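Household chore robots
Reading time: 3 minutes

A household chore robot is a machine meant to do ordinary work around a home, such as clearing a table, folding laundry or putting things away. The term is also used loosely for arms tried on light shop-floor jobs like packing and sorting. Machines that do one fixed chore, among them dishwashers and floor vacuums, have been sold for decades and are usually left out of the category. Whether a general-purpose chore robot exists yet depends on how generous one is with the word "exists".

Tidying as a test

Putting an object in a drawer is a common test because it joins several small skills. The machine has to find the handle, pull without dragging the furniture along, pick up the object, let go of it in the right spot and push the drawer shut. A young child manages this without being taught. Developers favour it for another reason that gets less mention: a drawer is easy to reset, so the same trial can be run all day.

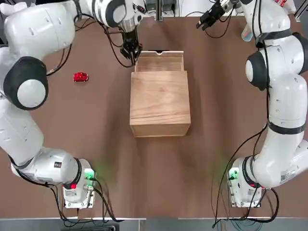
Claims about tidying tend to be worded more broadly than the trials behind them. "Puts away toys" may mean one toy and one drawer. A typical bench set-up has two arms fixed along the near edge of a table, a small wooden box with its drawer already open, and a single red toy car lying beside it. Nothing is piled on anything else, and the arms can't wander off to the next room. Compare a family lounge room at six in the evening, where the drawer is jammed with crayons and the car is under the couch. Success on the first tells a buyer very little about the second.

The Clolwood trials

The Clolwood trials are often cited by supporters. Over one winter, a two-armed system called Bramitz made 1,340 attempts at tabletop storage tasks, of which 744 were recorded as complete without help. That is a little over half. The maker, Lenance, described the result as "approaching household readiness", a phrase it has not defined. Critics noted that an attempt was counted as complete if the object ended up inside the drawer, whether or not the drawer was closed afterwards. Anyone who has walked into an open drawer in the dark may feel the last step matters.
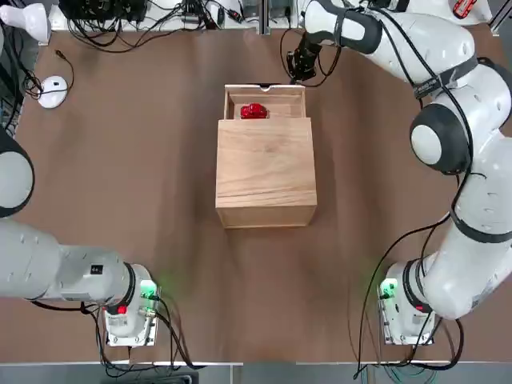
Speed was reported separately and received less attention. The longest completed attempt took nine minutes. Lenance has said that slow work is acceptable if it happens while the owners are out, though its own safety notes ask for an adult to be present whenever the arms are powered.

Shop-floor use

Results on the shop floor are better, mostly where the work has been rearranged to suit the machine. The Akande packing line ran a pair of arms for nearly 800 hours on small boxed goods, with trays that held each item at the same angle. When the trays were taken away the arms were withdrawn as well, and the line went back to hand packing in December. Supporters call this a problem of training. It could just as fairly be called the job itself, as loose goods are what most packers deal with.

Cost and upkeep

Prices for home systems are seldom published. Running costs are harder still to pin down, as grippers wear and cameras need realigning, and the labour of setting up each task is generally left out of the figures. Until trials are held in lived-in homes and the failures are reported alongside the successes, claims of a working household robot remain unproven.

See also: Domestic appliances; Industrial robot; Labour-saving device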